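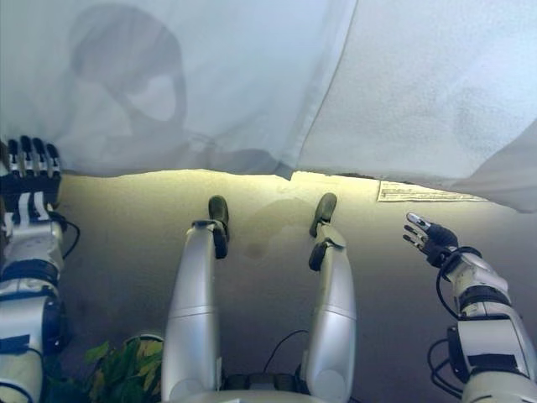
Gekora White Cloth

Item 2484
Cloth, screens and hangings > Plain white

A large piece of thin white fabric, sold by Pritolmont to people who need to hang something up and would like some light to come through it. It can be a divider, a backdrop, a shadow screen or a curtain for a play in which the curtain gets most of the applause. We have sold it for all of these, and once for a wedding, where it went over a boiler.

What it does

The Gekora is thin enough to be slightly translucent. Stand between it and a lamp and your head and shoulders will show up on the other side as a soft gray shape. How soft depends on how close you stand. Near the cloth you get a recognizable outline, and farther back you turn into weather.

The white leans a little toward blue. Under a yellow bulb it warms up, and next to a cream wall it will make the wall look as though it smokes. If you need a match for something you already own, ask for a swatch before you order. We say this on every page of the catalog and we still get cloth back with a note about the wall.

What it does not do

It does not block light. It does not block sound, drafts, cooking smells or children. Customers looking for privacy should read the paragraph above about heads and shoulders again and then look at the Tam, our heavy curtain, which has all the see-through charm of a garage door.

Hanging it

The cloth comes with no rings, hooks, rod or wire. Gekora's view is that you know your ceiling better than they do. Most people use clips on a line, and that works well as long as the line is tight. A slack line gives you a hem that wanders, low at one end and high at the other, and on a cloth this light you will see every inch of it.

Hang it the day before if you can. Overnight it settles, and the side you thought was level will let you know. Start again from the middle and work outward, moving one clip at a time. Pulling on the hem makes you feel better and does nothing for the cloth.

There are no weights in the bottom edge. For a room with a fan, or with people who walk through it with purpose, order the Prerkano hem clips, sold in bags of 10. They are ugly, but they sit near the floor and can be left off when guests come.

Folds and creases

It is shipped folded and it arrives looking folded. A light behind the cloth makes a crease look like a mountain range, so press it first, on the back, with a cool iron and some patience. A steamer is quicker. Hanging it in the bathroom and taking a long shower is also said to work, and at the least you will be clean.

A fold that runs on the diagonal is the stubborn kind and usually comes from stuffing the cloth back in its bag. Roll it on a cardboard tube for storage. We will sell you a tube for $2, or you can finish the wrapping paper.

Light

One lamp, set low and well back, gives the cleanest shape. Two lamps give everybody an extra set of shoulders. Keep any lamp that gets hot well away from the fabric, which has had no flame treatment. Schools and theaters should ask their fire office what is allowed before they buy, and we would much prefer that to the other order of events.

A gap under the hem lets light spill across the floor. Some people like this. If you don't, hang the cloth lower, or put a dark rug down and call it a design choice.

Washing

Cold wash, by itself, gentle cycle. Hang to dry. It will shrink a little the first time, so wash it before you trim it. There is no second way to phrase this and we have tried several.

Price and delivery

$80 per cloth, one size. Orders leave our shop within 2 working days. Unused cloth in its first folds can come back within 10 days of delivery. Cloth that has been cut, hemmed, dyed or painted with a moon is yours.

From a customer

"Bought for a shadow play in May. The cloth was fine. The wolf had stage fright and stood so far back that he filled the whole screen, and the little ones loved it. Would have liked instructions for the line, as ours sagged on the right. Ordering a second one for the hallway."
Jadwiga Stępień

Goes with

Prerkano hem clips, bag of 10
Tam heavy curtain, charcoal or brown
Cardboard storage tube
Swatch, one per household, please

Page updated 19 November 2022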